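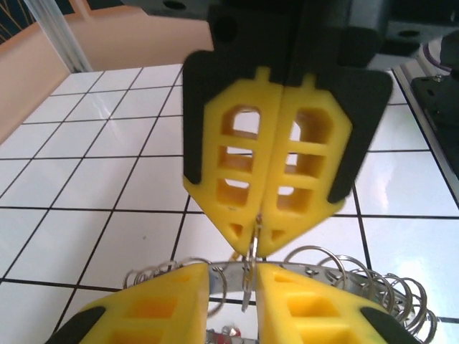

Yellow fingers, tip to tip over the white tiles.

Exercise diary, second week, July

0540. Woken by the general alarm, which was for the other ship. Thierry Gilbert, in the rack above mine, put one boot on my pillow getting down and the other on it getting back up.

The serial today was a boarding drill. Shehata, a chartered coastal freighter painted the colour of old porridge, was to play a smuggler. We were to hail her, chase her a bit and put a team across. The plan ran to 19 pages and had her refusing to answer the radio. Her master, a courteous man, answered on the first call and asked if we'd like coffee. Lieutenant Dhillon told him he was hostile. He apologized and went quiet for four minutes, then came up again to ask if he could stop being hostile for lunch.

Swell was under a metre, grey sky, a little drizzle toward the end. We got the boat away at the second try, the first having been spent discussing whose knife was in whose pocket. I was third up the ladder. My helmet has been a size too large ever since stores at Grernudow ran out of mediums, so I boarded a foreign vessel looking mostly at the inside of it.

Dénes Fodor found the contraband (a crate of life jackets with CONTRABAND written on it) and was pleased with himself all afternoon. I suppose we've all been praised for less.
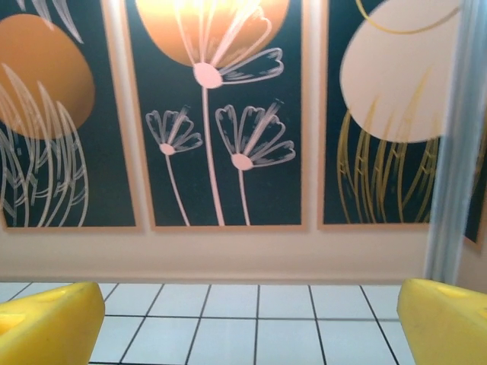
Evening, alongside at Pomudar

Debrief in the drill shed. Annick Dhillon went through our timings and was kind about them in a way I didn't care for. We had burned around 3000 litres of fuel between the two ships – the supply officer mentioned this twice, looking at me, though I steer nothing.

The allied crews are putting on a hockey game in the parking lot tomorrow, weather permitting. Gwenaël Bailly has volunteered me for goal on the grounds that I already own a helmet that doesn't fit.

Wrote home. Left out the ladder. Socks still damp, and I have the middle watch.

Last updated: July

Comments

Chaltu Belay: We were in Carnura that week, two miles off, listening to your freighter on the radio. Best voice on the net.

portside_mum: Did you play goal or not??

Gwenaël Bailly: He played. We lost. The helmet was fine.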